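Kerton House, Nemthorpe
Residents' meeting: minutes
14 May 2026, ground floor sitting room

Present: 6 residents, with the minute-taker included in that figure. Apologies from the top floor, as last time.

1. Minutes of the last meeting
Agreed, with one change. Where the minutes say the study desk "will be kept clear from now on", this should read "it is hoped". The minute-taker asked for the change and would have been happy to strike the sentence altogether.

2. Matters arising
The landing light has been reported again. The agent says it is in hand. It was in hand in the winter too, and the meeting noted this without enthusiasm.

The hall shelf is still up. One resident wished it recorded that they had doubted it would be, and that they doubt it yet.

3. The study desk: what lives on it
Most of the evening went on this. The desk was put in the study so that anyone in the house could sit down, do an hour's work and leave. The view of the residents who use it most is that it has slowly turned into a sideboard with a computer mouse on it.

The resident who looks after the study said this was unfair. The books are in a pile, the pile is at the back, and there is room in front of it to work. Another resident asked why the thick black book with the yellow on its cover had to be on top, half under the curtain. The reply was that somebody is reading it. Asked who, the meeting was unable to say.

It was put to the meeting that books pushed in under the hem of the curtain stop it from hanging properly. It was also put that the curtain is the only thing holding the pile up. Neither claim was tested.

The dark mug at the left, by the wall, was raised under this item. It has been raised before. One side says a mug on a desk is a normal thing and marks a place where people work. The other says a mug that never goes back to the kitchen has moved in and should pay rent. A proposal that all mugs be washed and put away at the end of each evening was carried. The minute-taker notes that the same proposal was carried in July last year.
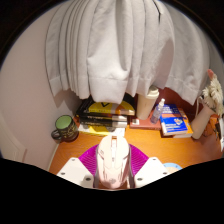 4. The round mat
Some residents had asked for the mouse mat to be replaced. The complaint is that it is childish for a shared room: light blue round the rim with darker blue dots, a pink cartoon face with rosy cheeks, and a little cake. The suggested replacement was a plain grey one of the larger sort, which would cover most of the front of the desk and, it was claimed, "make the room look serious".

The minute-taker asked what evidence there was that a grey mat had ever made anybody serious. None was offered.

Against replacement, it was said that the mat is small, that it keeps the mouse off the varnish, and that the grain on that desk is the best thing in the room and ought not to be hidden under a sheet of grey cloth. The desk has a high shine and the mouse does not get on with it. Anyone who has tried to use the mouse straight on the wood will know about the pointer wandering off by itself.

It was then asked whether the mouse could be expected to stay on the mat, given that people put it down wherever they like. The meeting agreed that it should. The meeting has agreed to a good many things about that desk.

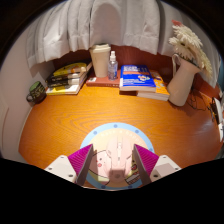
Item 4: the round mat, with the mouse on it.

Vote: 5 for keeping the mat, one against. The resident against asked for it to be minuted that they do not dislike the cake, only the principle.

5. The Brima scheme
A leaflet from Brima had been passed round beforehand. Brima offers what it calls a shared desk reset: a visit, a written plan, a set of trays and labels, and a follow-up visit to see whether the household has "kept its promises to itself". The price quoted for Kerton House was £1,802.

The resident who brought the leaflet said they had heard good reports. Pressed on this, they said they had read the good reports in the leaflet.

Discussion followed. Points made:
– The problem is one mug, one pile of books and a row of odds and ends along the back. A price like that seems steep for moving them.
– A labelled tray is still a tray, and will have a mug in it by the end of the week.
– The follow-up visit is charged for separately if it is "more than light touch". The leaflet does not say what light touch is.
– Sekiguchi, who fitted the sitting room shelves, would put one shelf up in the study for £152, and the books could go on that.

There was more warmth for the shelf, though not a great deal. It was pointed out that the sitting room shelves were also going to solve everything, and that the things on the floor beneath them have been there ever since. One resident felt a shelf would simply give the pile somewhere to have children. Another said that if the books went up, something else would come and stand in the same place, and that at least books do not smell.

Decision: Brima to be thanked and declined. The shelf to be left until the next meeting, with a drawing if possible. The resident who brought the leaflet asked whether anybody would object to their asking Brima for the trays alone. Several did.

6. A trial arrangement
In place of spending any money, the meeting agreed to try the following and see.

The front part of the desk belongs to whoever is sitting at it. Nothing is to be left there except the mat and the mouse. The back may be used for books and other bits, in one row, pushed well back but not under the curtain. Nothing is to be stacked on the mat, and glossy folders and the like are not to be balanced on top of the books, where they slide.
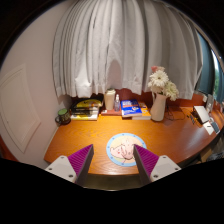

The question of who decides when the row at the back has become a heap was left open. The resident who looks after the study offered to decide. This was politely turned down, on the ground that the study resident has never yet seen a heap they did not call a row.

It was suggested that a notice be put on the wall. The minute-taker observed that there is a notice in the kitchen about the sink, and invited the meeting to go and look at the sink. The suggestion was withdrawn.

7. Any other business
The study chair squeaks. Oil to be found.

A resident asked if the curtain could be taken down and washed. Agreed in principle. No one offered to take it down.

Mug to be returned to the kitchen before the next meeting. Action: owner of mug, if they will own up to it.

8. Next meeting
July, date to be settled by note under doors. The shelf, the chair and, in all likelihood, the mug will be carried forward.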